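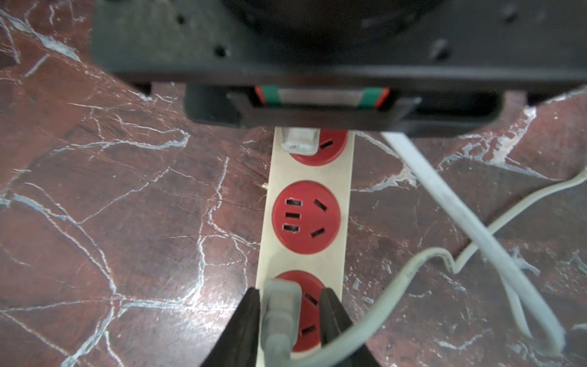
# Wanted: Adult Leaders for the Dobre Youth Outdoor Club

The Dobre Youth Outdoor Club is looking for two adult leaders, one assistant leader and as many spare drivers as we can talk into it. The positions are unpaid. We mention this early because last year's notice put it at the bottom, and a very nice person with a very good résumé read from the top.

The club has been going long enough that some of the current kids have parents who came through it and still can't tie a bowline. We meet one evening a week at the Grullar Street hall from 6:30, camp once a month from March through October, and spend the winter learning things indoors that will have been forgotten by spring. Members are between 10 and 15 years old. They are good company. They are also loud, hungry and short of one glove.

## What the leaders do

Each leader takes charge of a group (we call them crews) and stays with that crew for the whole season. In practice the job comes down to this:

- Run the weekly meeting with your co-leader, from opening roll call to the sweeping of the floor, which the kids do, in the sense that they hold the brooms.
- Plan and lead monthly campouts, most of them at our regular site at Sernlow Lake.
- Teach the badge program: map and compass, fire, first aid, knots, camp cooking, water safety.
- Keep the crew's attendance sheet and its medical forms up to date.
- Answer messages from parents. There will be messages from parents. The week before a campout they mostly want to know whether there is cell service at Sernlow Lake. There is not.
- Make sure everyone who left with us comes home with us.

The assistant leader floats between crews, fills in when someone has the flu, and looks after the gear closet. The gear closet needs a person of some courage. We own more tent poles than tents, and nothing in there matches.

Drivers just drive. You need a valid license, insurance, working seat belts for everyone you carry, and a tolerance for songs with a large number of verses.

## Who we're looking for

You should be at least 21 to lead a crew, or 18 to assist. You don't have to be a parent of a member, and we'd be happy to have a few people who aren't. You don't need to have been in any kind of scouting or youth group yourself. Some of our best leaders came in knowing nothing about the outdoors except that it was out there.

What does matter:

- You can give up one evening a week and one weekend a month, and you mean it. Kids notice who shows up.
- You can walk six miles with a pack, at the pace of a 10-year-old who has found a stick.
- You stay reasonably calm when it rains, when the stove won't light, and when both happen before coffee.
- You can pass a background check. No exceptions, no matter who your cousin is.
- You're comfortable following our two-adult rule, which says that no adult is ever alone with a child on club business. This covers meetings, tents, cars and the walk to the latrine.

First aid certification is required before your first campout, but you don't need it to apply. We pay for the course. If you already have wilderness first aid, please say so in large letters.

A second language would be useful. So would being able to cook for a crowd, fix a zipper, play the guitar, or refrain from playing the guitar.

## The crew that needs you most

The Brarkeo crew (the kids pick their own crew names, and no, we don't know what it means either) is losing both of its leaders at the end of the summer. One is moving out of state and the other has earned a rest. The crew is mostly 12- and 13-year-olds. They elected their own crew chief by secret ballot, demanded a recount, and got the same result. They can pitch a camp in the dark, and they've done it in the dark mainly because they argued about the site until sundown.

They've asked us to pass along their own requirements for a new leader. We've left out the one about energy drinks:

1. Must know at least one ghost story that isn't the hook one.
2. Must not say "back in my day" on hikes.
3. Has to let us cook, even when it's bad.

## Training and time

New leaders spend their first 60 days shadowing someone who has done this before. You'll come to meetings, go on one campout, and finish the child safety course, which is online and can be done in your pajamas. After that we sit down together and decide whether it's a good fit. You get a vote too. If leading isn't for you, we'd rather hear it then than at the trailhead.

Weekly meetings run 90 minutes, plus a while on either side for setup and for the one kid whose ride is late. Campouts start late afternoon and finish around noon two days later. Allow another afternoon for sleeping.

We ask for a commitment of 2 years. People do leave early, and we don't chase them down the street, but it takes the kids most of a season to decide they trust you.

## What you get

Mileage for campouts, your meals in camp (see requirement 3 above), a club shirt in a color that was chosen by a vote of the members, and up to $200 a year toward boots or other personal gear. Keep the receipt. There is also a dinner in November with an actual tablecloth.

## How to apply

Pick up a form from the rack inside the door of the Grullar Street hall, or come by any meeting and ask one of the adults for one. They're the tall ones, with some exceptions. Fill in both sides. The second side asks for three references, and at least one of them should have seen you deal with children, or with something comparable.

Completed forms go in the locked box under the notice board. We'll call everyone who applies, usually in the evening, and set up a short chat with two of our current leaders and one of the crew chiefs. The crew chief's questions are harder.

Applications are open until the end of August. New leaders start in September, and the first campout is in October, when Sernlow Lake is at its prettiest and the ground is at its coldest. Bring a good sleeping pad.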